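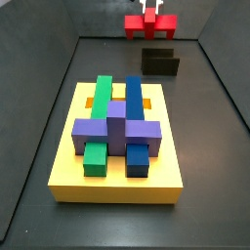
The Stockdale Meditation Bench

By Keyvan Safavi
August

If you have ever tried to sit through a long morning meditation with one foot fast asleep, you will know why we keep coming back to the humble kneeling bench. The Stockdale is the one we recommend most often to people joining a study circle or starting a daily practice at home, and it has been on our shelves longer than anything except the prayer beads.

It is a simple thing. Two folding legs, a gently tilted seat, and a removable cushion filled with buckwheat hulls (you can open the zipper and take some out, which I would do if you are on the shorter side). The whole bench weighs 5 pounds and folds flat enough to slide under a bed or into the tote bag it comes with. It holds up to 250 pounds.

Kai-wen Yip leads the Thursday evening chanting at the Clastden center and has used hers for nine years now, with one change of cushion cover in all that time. She likes to set it on a folded blanket, and on a hard floor I would do the same, as your shins will thank you!

Cushion covers come in saffron, white and deep blue. Wash them cold and hang them up to dry. The hulls should never get wet, so please take them out first.

Centers and temples ordering 50 or more can write to us for group pricing, and we are always happy to talk it through. Please allow a little extra time for blue.

We use cookies to remember your basket and keep the shop running. Accept / Manage settings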